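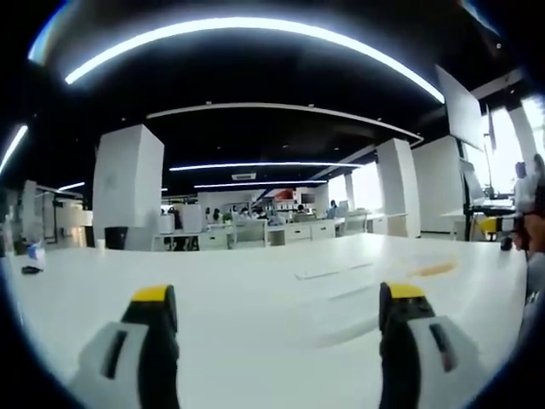

Chers amis de la bibliothèque,

L'été file et nous pensons déjà à la rentrée (si, si !). Notre atelier de reliure reprendra dans la grande salle de Flerkell, avec un programme que nous avons voulu un peu plus généreux que celui de février, où tant d'entre vous étaient restés sur leur faim. On y apprendra à recoudre un cahier, à refaire une charnière fatiguée et, pour les plus patients, à préparer sa colle d'amidon comme autrefois. Apportez un livre abîmé auquel vous tenez, mais pas trop précieux tout de même !

Le fonds Gevach, lui, s'est enrichi de 70 volumes, des récits de voyage pour la plupart, que l'on peut consulter sur place en les demandant à l'accueil. Quelques-uns sentent encore bon le grenier.

Les inscriptions sont ouvertes, par courriel ou au comptoir, et les débutants sont accueillis à bras ouverts.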